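We use cookies to keep you signed in and to see which pages get read. By staying on the site you accept this. OK / Settings

Community Help > Work, School and Visits > Robots and Automation

What do I need to know before taking a group to a robot lab open day?

farrow_bend

I run an after-school tech club and we have been offered a place at the open day at the Massawe building in Okdale. The letter says there will be a "tabletop manipulation demonstration" by the Drumavar group and a short talk, and that's all it says. I have been to a car plant before but never to a lab like this one.

My group is mostly 12 to 14 years old. I would like to know how long the demonstration part takes, whether kids that age can follow it, and whether they get to touch anything. I also need to tell parents something about safety. Is it the kind of thing where you stand behind glass? The sign-up form wants a group size and I don't know if there is a limit.

Also, two of my kids are left out of anything loud because of hearing aids. Would noise be a problem?

Thanks for any help.

Seidu Wumbei

I went to the last one, in November, with a group from the library. I can tell you how it went for us. They may have changed things.

You sign in at the front desk on the ground floor and get a sticker. Large groups are split up, because only 4 people at a time can stand close to the table. The others wait in the hall, where there are posters and a video. If you bring more than a dozen, ask for two time slots on the form. We didn't, and the last kids in got a shorter turn.

The talk was first. It used a few terms that the younger ones didn't know. The one that came up over and over was "fiducial marker," meaning a printed black-and-white square pattern that a camera can find and measure. The software works out from the pattern where a thing is and which way it is turned. If you explain that much to your group before you go, they will be able to follow nearly all of it. I would print one out and pass it around.

The demonstration is small. People expect a big factory robot throwing things, and what you get is arms over a black table with blocks and trays. It is slow. The arm goes to a block, stops, closes on it, and goes on. Our slot was 70 minutes in total with the talk, and the table part was less than half of it. A couple of our kids lost interest, and the rest asked so many questions that the next group had to wait.

We were not behind glass. There was tape on the floor and a staff member standing next to a stop button. Visitors don't touch the arms. At the end they let us handle some spare blocks at a side desk.

Noise was no trouble. You could talk over it in a normal voice. The hall was louder than the lab.

Things to bring: a pen for the forms, water, and a sweater, as the lab is kept cool. Bags go on the hooks outside. Parking behind the building fills up early, and the lot across the road costs money.

These are from the table. The big sheet or board in the middle has the four marker patterns on it, and the trays are along the front. 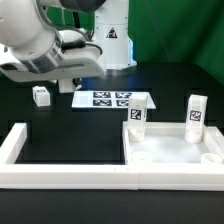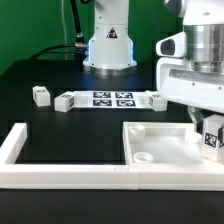
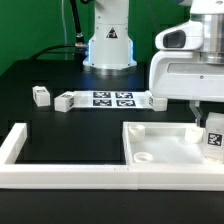 The demonstration table at Okdale. The white block is in the gripper in the second one.

mossgate2

Take bus 93, it stops right outside. Don't know about the rest, I only dropped my son off. He said it was good but he wanted to drive the arm and they wouldn't let him.

pell_t

I haven't been to Okdale. I did take a class to the Vimus open day, and it was a similar idea. My advice is to email first and ask three things: the age limit, whether they need a signed form for each child, and whether phones are allowed. At Vimus the phones had to go in a box at the door, and that caused more upset than anything else that day.

For the parents, ask the lab for its visitor safety sheet. Most places have one page they can send you. Put that in with your own letter and you won't have to write it yourself.

I would not worry about 12-year-olds. Give them one question each to ask. The ones who have a question ready stay with it much longer.

Comments

farrow_bend: Thank you, this covers it. I asked for two slots and they said yes. Forms are required, one per child.

Seidu Wumbei: Good. Ask them to show what happens when a block is put down crooked. They did it for us when someone asked.

okd_reader: Is it open to adults without a group?

mossgate2: I think so, there were grown-ups on their own in the line.

Page viewed 2846 times. Last reply 27 May 2022

Contact us | Community rules | Copyright Community Help | Back to top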